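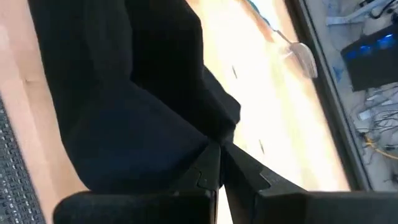 Siu-fong Hsiao
Fiction contributor

Filed under: Short Reads

Dad's good trousers came back from the cleaner in Mallby with the hem still down. I had the funeral at two and a 45 minute drive to Kalness before that, so I got out the sewing tin and sat at the table.

They were navy. Mum had always called them black, and he'd worn them with black shoes for 30 years on her say-so. Under the kitchen light you could see she was wrong.

"Are they done?" he called from the bedroom.

"Nearly."

He came out in his shirt and socks and stood by the fridge. He was 61 and his legs had gone thin over the winter. Mr MacDonald had taught him to weld, and lent him the deposit on the first house, and then hadn't spoken to him since the business with the boat.

"You don't have to go," I said.

"I know that."

I did the left leg and started on the right. The thread was the wrong colour, a sort of brown, but it wouldn't show from the pews. Dad picked up the cleaner's ticket and read it out. Number 873. He folded it and put it in his shirt pocket.

"He had a pair like these," he said. "He wore them to our wedding."

"Did he give a speech?"

"A bad one."

I bit the thread and handed them over. He put them on right there in the kitchen, holding the bench with one hand, and went looking for his belt. It had started to rain. I went out to warm up the car, and when he got in he had the envelope with him, the one with the cheque in it, made out to the widow for the whole amount.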